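9/28/24

Up early and at the desk before the post came. The plan was to finish moving the booking service over to constructor injection, and I got further than I thought I would, though not to the end.

When I opened the project the inspection count stood at 1683. Most of those are nothing: unused imports, fields that could be final, a spelling checker that doesn't like Bollport and underlines it in every file. I turned the spelling one off for the whole project, which I should have done in March. Then I sorted what was left by severity and started on the ones about field injection.

The editor has a quick fix for it. You put the cursor on the annotation, press the shortcut, and it writes the constructor and makes the field final. For a class with two dependencies it's perfect. For the invoice class, which has grown to the size of a small town, it wrote a constructor with so many arguments that the line ran off the side of the screen. I left it like that for a while to look at it. It's the same number of dependencies as before, only now they're all standing in a row where I have to see them.

I split that class before lunch. The part that talks to Gellgate went out first, as it hardly touches the rest. I used Extract Delegate, which moved the methods across and fixed the callers, but it left the tests pointing at the old class through a getter I didn't want. Inline on the getter, then delete. Tests ran green the second time. The first time I had forgotten to save the run configuration and it was still using the old profile. 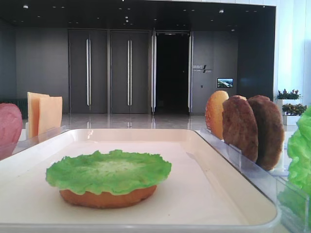 Bun and lettuce, so far.

Soup at my desk, then a call with Mireille Brunet. She has been using Wendeo for her side of the work and wants the rest of us to move to it. Her reasons are that it starts faster and that the search across modules doesn't stall. My reasons for staying put are mostly that my fingers know where everything is. We agreed that the project has to open cleanly in both, and that neither of us commits our editor settings. I had in fact committed mine, twice, so I took those out of the repository straight after and added the folder to the ignore file. It took two attempts because git goes on tracking a folder it already knows about, and I forget that every single time.

She also asked about the formatter. At the moment her editor puts a space in one place and mine takes it out, so every merge has a little war in it. I said I would write a shared style file. Did it in the afternoon: indent of four, import order fixed, no wildcard imports, line length left alone for now. I tried the reformat on one package to see how bad it would be and it changed nearly 200 files, so I rolled it back. That wants doing on its own in one commit with nothing else in it, when no branches are open. I've written it on the list.

Went back to the injection work about three. There was a circular dependency between the customer lookup and the discount rules, which had been hidden for as long as the fields were being filled in after the fact. With constructors it refuses to start, and says so, with a drawing made of little lines in the console. I drew the same thing on paper because I couldn't follow it on screen. Customer lookup asks the discount rules whether an account is a trade account. The discount rules ask the customer lookup for the account. Neither of them has any business doing both.

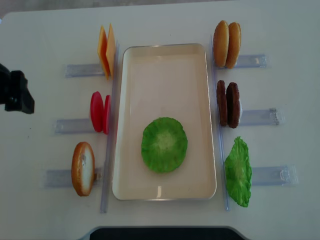 The fix was to make a third, smaller class that knows about account types and nothing else, and have both of the others ask that. I could have put the lazy annotation on one side and gone home, and I did try it, to check that it would start. It started. Then I took it off again and did the longer job. The new class is short, the name is poor – AccountTypeReader – and I'll think of a better one when I'm doing something else. Rename is the one refactoring I trust without looking, so it can wait.

Dace Rozīte reviewed the first half while I was on the second. She left 20 comments. Several were the same comment about the order of constructor arguments, which she would like alphabetical and I would like grouped by what they do. I don't mind much either way. I said alphabetical would be fine if the editor could be made to keep it so, and she's going to find out. She did catch one real mistake, a null check I had dropped when the method moved. I put it back and wrote a test for it.

Live templates: I made one for the logger line, which I must have typed by hand for years, and one for the empty test method. The logger one picks up the class name by itself. Saved them under their own group so that I can export them to the laptop. The laptop still has the old version of everything and I'm not looking forward to that update.

The Sandoval import job is untouched. It has its own context file, in XML, with beans defined by names that don't match their classes, and the editor marks half of them as unresolved though they do load. I opened it, scrolled to the bottom and closed it. Need to ask Mireille whether anyone still runs it before I spend a morning there.

Pushed at half past six. The build was still going when I shut the lid. For tomorrow: Dace's remaining comments, the style file as a pull request, and ring the dentist.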